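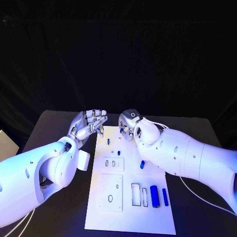 Widska has issued the second edition of its Vendonura small-parts layout, the written standard for tabletop placing and sorting work with loose components. The new edition takes effect in September. It changes the way start positions are given, sets a surface finish for the table, and drops the printed outlines that used to mark where each part belonged.

The first edition came out as a short set of notes and was meant for hand work at a bench. It listed the parts, gave a drawing of the base and left most other matters to the user. Groups working from it often found that their results could not be set side by side. A peg placed on a shiny table behaves much the same as a peg placed on a dull one, but it is far harder to see, and times recorded in the two places differed by more than the notes allowed for.

The second edition runs to 66 pages. Most of the added length is in the tables of start positions and in a new section on lighting.

The base

The layout is still built on a white rectangular base that lies flat on the table. It is used lengthwise, with the short side nearest the worker, and the loose parts go at the far end. The near end is kept for parts that have been dealt with. Under the first edition the base could be turned either way, and the reports sent to Widska show that both were in use. A part at the far end of a lengthwise base calls for a longer reach than one at the back of a base turned sideways, so the two groups of results have now been split and will be listed in separate tables.

The table under the base must be dark and without gloss. Dark grey is named as the preferred colour, with black allowed. Light wood, bare steel and patterned tops are no longer accepted for results that are to be sent in, though there is nothing to stop a workshop from using them for practice.

A plain dark cloth behind the table is advised but not required. Where one is used it should hang clear of the table edge and must not rest on the work surface.

The parts

Blue remains the main colour for loose parts, with smaller pieces in grey and white. Widska considered a set in several colours, with one colour for each shape, and turned it down. Its stated ground was that workers sorted by colour and stopped looking at shape, and the layout is intended to test handling of shape.

The upright pegs and short cylinders are unchanged. A cylinder may now begin a run either standing or lying on its side, and the record sheet has a box for each. The change looks minor on paper. In trials, a cylinder on its side was the part most often given as the cause of a failed run, chiefly through rolling when touched off centre. The first edition did not mention the lying position at all, and many users stood every cylinder up before they began.

The slotted plate has been kept as well. Its place on the base is now given by measurement from the near corners, and it must be set down square to the long side. Users had asked for a fixed plate. Widska has kept it loose for the present, and says the question will be looked at again once results from the new edition have come in.

Start positions

The largest change is the loss of the printed outlines. Bases made to the first edition carried a thin line around each start position. These lines were easy to follow, but they wore off unevenly, and a worn base was easier or harder to use depending on which lines had gone. The new base is plain. Positions are set with a card template, which is laid over the base, used to place the parts and then taken away before the run begins.

The standard has 4 starting layouts, numbered in order of difficulty. The first spaces the parts well apart. The second brings a pair of small parts close together, side by side, so that one must be picked up without knocking the other. The third adds parts lying down. The last is set by drawing positions from a table, and the draw must be written on the record sheet.

Trial results

Before release the new layouts were put through 3000 recorded placements at the Sisodia test workshop. Each record gives the part, its start position, the grip used, the time taken and whether the part ended within the allowed distance of its mark. Records with a missing entry were thrown out and the placement repeated.

Three findings are given in the published summary. Spacing between parts had more effect on time than the distance of reach. Small parts were lost more often at the moment of letting go than at the moment of picking up. Glare from the base under a single strong lamp raised the number of missed grips, and the effect was greatest for the smallest pale parts, which stand out poorly against white.
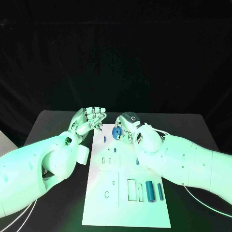 J. Wollard

The section on lighting follows from the last of these findings. Light must come from at least 2 directions and must be even across the base. The colour of the light is left open, but it has to be noted on the record sheet, and the same light must be kept for the whole of a session. Mixed light, such as a window on one side and a lamp on the other, is not.

Widska had at first planned to name a single light colour. The plan was dropped after comments from workshops that share a room with other users and have no say over the fittings. The wording in the final text asks for a short note and a view of the bare base under the working light, taken before the parts are set out.

Round parts with a centre hole

Blue disc-shaped parts with a hole through the middle are treated in a section of their own. They can be gripped by the rim, across the two faces, or through the hole, and the first edition did not say which of these counted as a proper grip. The new text allows any of them, provided the one used is recorded. A change of grip part-way through a run is also allowed but is scored as a second handling.

A disc must be clear of the base before it is moved sideways. Sliding was common in the trials – it saves time and is hard to spot from the record alone – and the summary notes that several fast times had to be struck out for that reason. The rule applies to discs only. Pegs and cylinders that start upright may touch the base on the way, so long as they do not fall.

Discs near the far edge of the base were dropped over that edge more often than any other part. The template has been redrawn to bring the outermost disc position inwards, and a part that leaves the base now ends the run. It may not be picked up from the table and put back.

Use with existing bases

Owners of first edition bases can go on using them if the printed lines are fully removed. Partly cleaned bases are not accepted. Widska advises against painting over the lines, as a coat of paint changes both the gloss of the surface and the way a cylinder rolls on it. A test for this is set out in the back pages: a lying cylinder is placed at the middle of the base and must stay where it is put, in both the long and the short direction.

The old record sheets cannot be used with the new edition. They lack the boxes for grip, for light and for standing or lying starts, and there is no agreed way of adding them by hand.

Results gathered under the first edition will stay on the list until the end of the changeover period and will be marked as such. They will not be converted. Widska states that it looked at a correction for table colour and base direction but did not find one that held for all of the parts.

Card templates for the four layouts are supplied with the printed edition. Replacement templates and single parts can be ordered by part number from the same date. A revised score sheet for the slotted plate is still in draft, and until it appears the plate is to be scored by the method in the first edition.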